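Subject: Re: [sorting] what to do with the odds and ends bin
From: Nanami Matsuda

Kamran Ranjbar wrote:
> Does anyone still want the gray bin by the window? Ours at Molomow
> is down to a few things and I'd like to wash it out before June.
> Happy to post whatever is left in it.

Hi Kamran, and hello to everyone I haven't written to in far too long!

Please don't throw anything out just yet. I went through our own gray bin this morning (with a very large cup of tea, I admit) and it always surprises me how fond I get of these little bits. The small blue block is staying, whatever Toshio says - it's such a handy size for checking whether a divider fits.
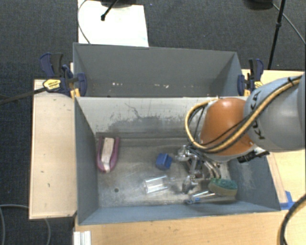
Our gray bin, with the clear cup on its side and the blue block near the middle.

The clear cup can go to anyone who would like it, and so can the purple-pink piece with the two prongs, if Ryota hasn't already spoken for it. As for the bin itself, the floor is worn and the far wall has its share of scuffs and scratches, but I'd give it a good scrub with baking soda and keep it another year. I have 16 spare labels too, if you want some for yours.

Write to me before 6 if you'd like the cup set aside.

Warmly,
Nanami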